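Magbanua is a software package that turns recordings from paired hand-held grippers into training data for two-armed robots. It was first written at Curken for work on folding and sorting clothes.

Each gripper's path is estimated from its own wide-angle video. A second stage aligns the left and right streams in time and places both paths in a shared coordinate frame. Finger opening is stored as a separate channel.

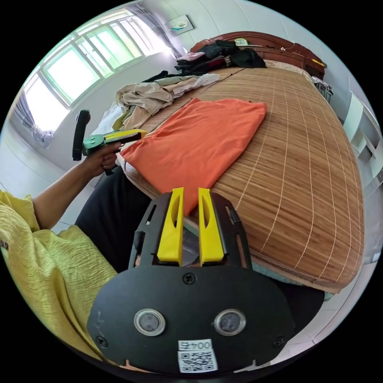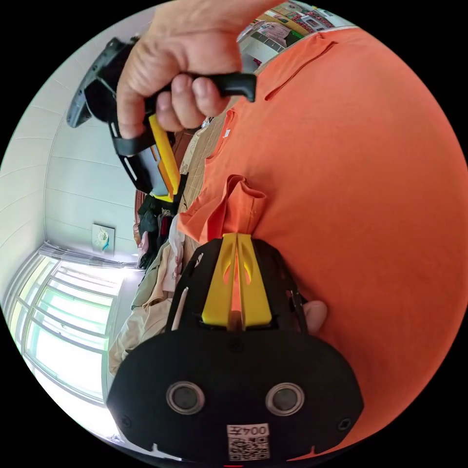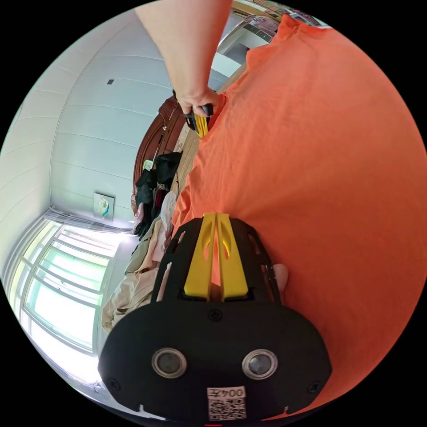 Views from a hand-held gripper, with an orange garment and a second gripper in each. Photographs: Zahira Lumbantobing

Version 3 added a check for lost tracking, a common fault when cloth fills most of the view. Affected stretches are marked and left out of training. The Gostness test set contains 668 recordings in this format. Policies are trained on short action sequences, with new ones planned every 4 steps.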